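Shop Tables Frames Small Bottles Bulk Contact
Workshop > Tables & Tops > Sorting Tables
Tagged: butcher block, small parts, bottles and caps

Harnar Sorting Table, butcher-block top

Back in stock as of 03/02/2026. Second batch, same top as the first, better feet. If you were on the waiting list you should have an email from Remedios already – check your spam folder before you write to us please.

What it is. A rectangular table for sorting small stuff. Vials, caps, little bottles, lids that have wandered off from thier jars. Light wood top in glued strips, butcher-block style. Optional black aluminum extrusion border that sits on top and marks off the work area. Buy it with or without. Most people end up wanting it.

Top is 48 inches on the long side. Oiled, no varnish. We tried varnish on the very first one and round caps skated all over it. Oil has a bit of drag. You will need to redo it, once a year is plenty, any food-safe oil does the job. Wipe on, wait, wipe off. Don't leave a puddle overnight.

Color varies. It's wood. Some strips come out darker than others and we don't sort for it. If you need two tables that match, say so in the order notes and Jabari will pull tops from the same stack. Can't promise, will try.

The border. Black extrusion, slotted, goes together at the corners with brackets and a hex key (in the bag). Sits flat on the wood, leaves a margin of tabletop outside it. The slots take standard T-nuts so you can hang a label holder or a lamp arm or whatever off it. Check your hardware against the slot drawing first, it's on the downloads page. Corners are square when they leave us. Check them again after you tighten, they can creep.
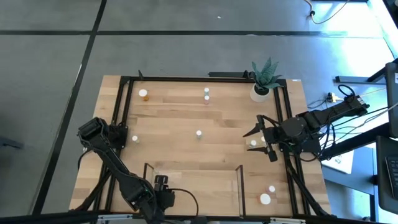
Good for mixed lots. Vials with white caps, small white bottles, loose caps in different sizes. Light wood makes the darker lids easy to pick out, less so the white ones – if you do mostly white, order the gray mat as well. Mat is cut to fit inside the border with a finger gap at one end so you can lift it.

Sample bag. Every table can be ordered with a Prerkance sample bag, which is just odd bottles and caps left over from our packing side. Nothing matched. Useful if you're training new people, or want something to practice on before the real stock shows up. Empty, all of them. Not for food, not for medicine, we mean it. 104 pieces to a bag and no, we can't pick colors for you.

Floor. Fine on carpet tile, fine on concrete. On carpet tile let it settle for a day and then level it again, the feet sink a little. Keep the feet off the seams if you can. The new feet have wider pads and a locking nut. If you've got a first batch table and want the new ones, they fit, order the foot kit, set of four.

Assembly. 2 people for the flip, one person for everything else. Legs on first with the top face down on a blanket. Snug the bolts, turn it over, level, then tighten properly. Border goes on last. Instruction sheet has step five and step six swapped in the first printing, sorry, do six first.

Cleaning. Damp cloth, dry cloth. No bleach, no soaking. Sticky label glue comes off with a bit of the same oil you use on the top. Dents steam out if they're shallow. Deep ones, sand and re-oil.

Shipping. Ships flat in one box, over 19 kilos with the border in, so get help at the door. The carrier won't take it upstairs. Mat goes in a seperate tube and may turn up on a different day. Pickup from the Martinelli yard is free, ring the bell on the side door and not the front one.

Returns. Thirty days, unoiled by you, all hardware back in the bag. Borders can come back on thier own if you decide you don't need one. Sample bags we don't take back.

Goes with
Gray mat, cut to size
Prastus cap trays, shallow, stackable
Foot kit, wide pad
Spare corner brackets, bag of four
Label holder, clips in the slot

Questions we get a lot

Custom size – yes for the border, no for the top. Send inside measurements.

Can the border be screwed down? Sure, drill it yourself. Pilot holes please, end strips can split.

Taller legs are coming in May if the supplier behaves. No pre-orders yet, write to Remedios Villanueva and she'll put you on the list. Bulk orders and anything to do with wood go to Jabari Ndung'u.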